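Matching an old white: notes from the spare room

The first mistake I made was assuming that white is one color. The paint store in Clornon stocks 297 chips that the rack labels as white or off-white, and under the store lights most of them look the same. I took home a small pot of one called Villis, painted a test patch on the wall, and found by Tuesday that it read pale blue in the morning and slightly green after the lamp came on.

The cause is undertone. A white paint is mostly titanium dioxide with small additions of black, yellow oxide, red oxide or blue. The additions are tiny by volume, but the eye compares adjacent surfaces very well and judges isolated ones badly. A chip held in the hand tells you very little. The same chip held flat against an existing surface tells you nearly everything within a few seconds.
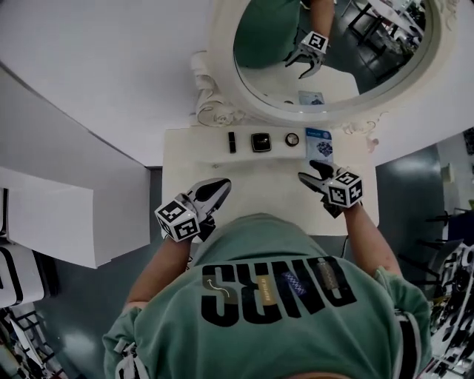
Light reflectance value, or LRV, is the other number to check. It runs from zero for a theoretical black to 100 for a theoretical white, and two paints with the same LRV can still differ plainly in hue. I use it only to rule things out. If the existing surface is close to 85 and the chip says 78, the patch will look dirty whatever its undertone. Furniture makes the comparison harder, and a white vanity table under a white mirror frame is a fair test, with two whites that have to sit next to each other all day. A colored cloth nearby will shift your reading too. Even a mint-green shirt like the one at the table will bounce some green onto a pale surface, so wear gray when you compare chips.

Sheen comes next. Flat paint scatters light in all directions and hides filler marks. Eggshell and satin return more of it at low angles, which makes them look lighter near a window and darker across the room. I painted one board with two sheens of the same Dindunitz base from the same can number, and visitors took them for different colors - the flat half was always called warmer.
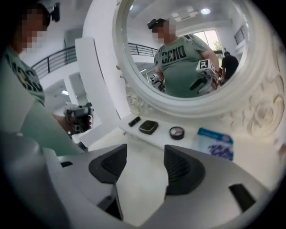
Posted by the author of Casado Notes

Primer matters less for color than people think, provided you apply two finish coats. It matters a good deal for adhesion. Old trim in this house is oil-based under at least one layer of latex, and latex over unsanded gloss peels in strips. Test with a rag and denatured alcohol. If color comes off on the rag, the top layer is latex. If nothing comes off, treat it as oil, scuff it with 180 grit and use a bonding primer.

Any house of this age may also have lead in the lower layers. Test before sanding.

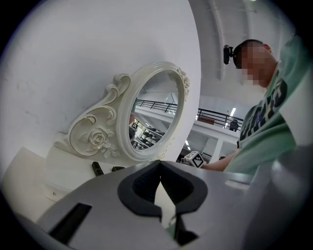 Carved rose and gold trim on the mirror frame, with gray scuffs on the wall behind.

Scuffs on a flat wall are a separate problem. Washing flat paint tends to burnish it, and the shiny spot is worse than the mark. I keep a labeled jar of each wall color and touch up with a small foam roller, feathering outward - a brush leaves a visible edge.

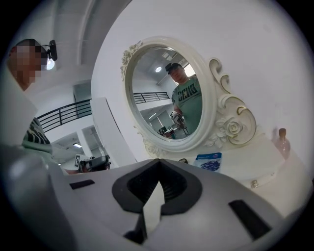
The oval mirror, with roses at the corners and scrollwork on the right.

Write the formula from the can lid inside the closet door. Lids rust and labels fall off. Mine now has the base, the tint amounts, the sheen and the month, which for this room was March.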